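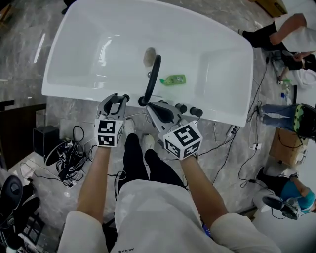

A reader wrote in after the last page to ask why two sets of jaws that close with the same force can behave so differently on a smooth round knob. The reader had bought one pair from Nondham and one from Etwood, and the Etwood pair kept sliding off a bathroom tap while the Nondham pair held.

The short answer is that closing force is one part of grip. Pad shape, pad material and the angle of the wrist all count, and bathroom fittings show up the differences faster than blocks on a bench do. This page covers how to run a fair comparison of hand-held grippers on a bathtub with a deck-mounted spout, round controls and a hand shower.

What you need

Two hand-held grippers, or one gripper with two sets of jaws
A marker cube for each gripper, if you are tracking position
A freestanding tub you can reach from at least one long side
A hand shower that rests in a cradle
A small plastic bottle with a label
A notebook or a spreadsheet
Spare pads

The tub does not need to be plumbed in. Ours isn't. If yours is, shut off the supply first and open the taps until nothing comes out.

Step 1. Check the grippers

Open and close each gripper 15 times with nothing in the jaws. The travel should feel the same at the end as at the start. Look for screws backing out near the pivot. On the Nondham jaws it is the lower screw that tends to work loose, and a drop of medium thread locker fixes it.

Wipe the pads with alcohol and let them dry. Skin oil makes a big difference on glossy parts.

Step 2. Mount the cubes

Fix the cube below the jaws, where your hand and sleeve won't cover it. Push on it with a thumb. If it moves at all, tighten it again. A cube that shifts halfway through a session spoils everything recorded after it, and you may not notice until you go through the data.

We use Vivemik to read the markers. Any tracker will do as long as it is the same one for both grippers. Run your calibration now, and again if you swap jaws.

Step 3. Knobs

Work from the side of the tub where the controls are. Use one gripper on a knob and keep the other free or resting on a second part. Close the jaws across the middle of the knob, turn it a quarter turn, turn it back, and let go.

Do this 30 times with each pair of jaws. Write down every slip, including the small ones where the knob still got where it was going. Those small slips were the main thing that separated the two pairs for us. Flat pads touch a round knob along two thin lines. Pads with a shallow groove or a soft face wrap a little, and they hold better when your wrist is off center.

Swap hands after the first half. Most people are stronger on one side and will rate the gripper in that hand higher.

Step 4. Hand shower

Lift the shower head out of its cradle, hold it over the basin for a count of three, and put it back. Approach it at an angle, the way you would reach for it in normal use. Do not line the jaws up carefully each time.

Putting it back is harder than lifting it. The head wants to rotate in the jaws as the weight shifts. If it rotates, record that as a separate kind of failure and not as a slip. You'll want to tell them apart later.

Step 5. Bottle

Lay the bottle on its side on the floor of the tub and pick it up. You have to reach down over the rim, so this step tests the length of the gripper as much as the jaws. The Etwood body is shorter, and its handle bumped the rim unless we came in steeply.

Step 6. Switch operators

Have a second person repeat steps 3 to 5. One person's results mostly tell you about that person.

Reading the results

Add up slips and rotations for each object and each pair of jaws. Keep the objects apart. A single score hides what you are looking for, and in our case it would have put the two pairs level.

Across all sessions we logged 2168 grasps. The Nondham jaws did better on knobs, the Etwood jaws did better on the bottle, and the hand shower was too close to call. We also tried an Arain soft pad glued over the Etwood jaws. It cured most of the knob trouble but started to peel after almost 100 grasps, so check the edges between runs if you go that way.

Pads for both grippers are sold in pairs. Replace both sides together.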